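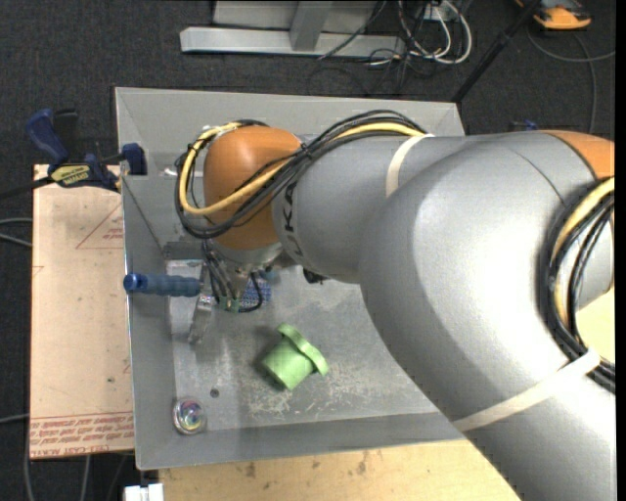 Griff in die Kiste mit dem KUKA, grünes Teil liegt noch drin

Thema: Arm bleibt über der Kiste stehen, Kollisionserkennung löst aus

drehmoment_rudi
Moin zusammen,
seit dem Update der Greifplanung (Nemix, läuft bei uns auf einem eigenen Rechner) bleibt der Arm beim Anfahren in die Blechkiste immer wieder stehen. Meldung ist jedes Mal die Kollisionserkennung, Achse 6. Von 300 Zyklen sind 18 so ausgestiegen. Der Support meint, die Schwelle sei zu scharf und ich solle sie um 30 Prozent anheben, dann sei Ruhe. Hat das jemand so gemacht? Mir ist nicht ganz wohl dabei.

Somogyi
Lass die Finger von der Schwelle. Schau dir lieber dein Kabelpaket an. Die schwarzen Leitungen und das dicke gelbe Kabel laufen in einer Schlaufe ums Handgelenk, gehalten von einem hellen Band am Unterarm. Wenn A6 weit dreht, zieht das Paket, und genau das liest die Steuerung als Kollision. Völlig zu Recht übrigens.

Mileo
Glaub ich nicht. Kabelzug hätte er vor dem Update genauso gehabt. Ich hatte dasselbe Bild nach einem Softwarewechsel, da waren die Lastdaten weg. Werkzeugmasse stand auf null und der Regler wunderte sich bei jeder Beschleunigung.

drehmoment_rudi
Lastdaten hab ich kontrolliert, die stimmen. Am Kabelpaket wurde nichts geändert.

Somogyi
Am Paket nicht, aber vielleicht an der Bahn. Neue Planung, andere Handstellung, andere Verdrehung. Das schließt sich doch gar nicht aus.

Drundedar
Mal was anderes: Die Kiste wird links von einer einzelnen Schraubzwinge an der Platte gehalten, jedenfalls seh ich nur die eine. Und der blaue Griff mit der runden Kappe ragt über die Kistenwand. Weiß eure tolle Greifplanung davon? In meinem Modell wäre die Kiste ein sauberer Quader und die Zwinge käme gar nicht vor.

drehmoment_rudi
Zwinge ist nicht modelliert, stimmt. Die Kistenwände schon, mit Schräge.

Drundedar
Na dann. Und der Hersteller schreibt "kollisionsfrei zu 100 Prozent" in den Prospekt. Kollisionsfrei gegen das Modell, ja.

Mileo
Jetzt übertreibt mal nicht. Berührt er die Zwinge, sieht man das an der Zwinge. Rudi, sind da Spuren?

drehmoment_rudi
Muss ich nachsehen. Kratzer im Kistenboden gibt es reichlich, aber die Kiste ist alt, das sagt nichts.

Somogyi
Zeichne die Achsmomente auf, A4 bis A6, und leg einen guten Zyklus neben einen schlechten. Steigt das Moment langsam mit dem Drehwinkel, ist es das Paket. Kommt ein Zacken, hat er was berührt. Vorher würde ich an keiner Schwelle drehen, egal was der Support am Telefon erzählt.

Mileo
Beim Aufzeichnen bin ich dabei. Ich tippe weiter auf Software.

drehmoment_rudi
Ok, Trace läuft ab der nächsten Schicht mit. Schwelle bleibt solange, wie sie ist, Geschwindigkeit nehm ich runter.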